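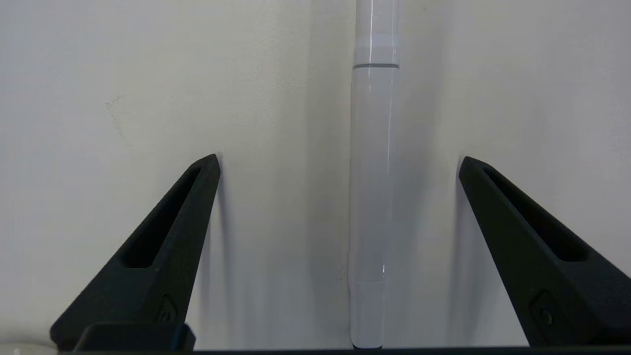 Fingers open either side of the white tube, nearer the right one.

Eslow robotics club, progress report to the Favport fund
Mon 22 November

Short one this time, regional heat is close.

Where we are. 12 members signed up, most turn up most weeks. Arm built in August, now on its second set of fingers. Work since half term has all been on the upright tube task: drive up, centre, close, lift. Centring is the weak bit. Arm tends to stop too far to one side, so one finger gets there first and pushes the tube over. Best run so far 7 clean lifts out of 40 tries. Target for the heat is 35, so a long way to go.

Spend. Motors and the wrist camera bought. Reisinger invoice paid, reciept to follow. Nothing left for spare fingers.

Next. Slower approach, fix the offset in the code, then try the Gisis course end to end. Two of the younger ones are writing the log book, will send pages when typed up.

Ask. Can we move the travel money forward a month? Need to book the minibus soon, form is attatched.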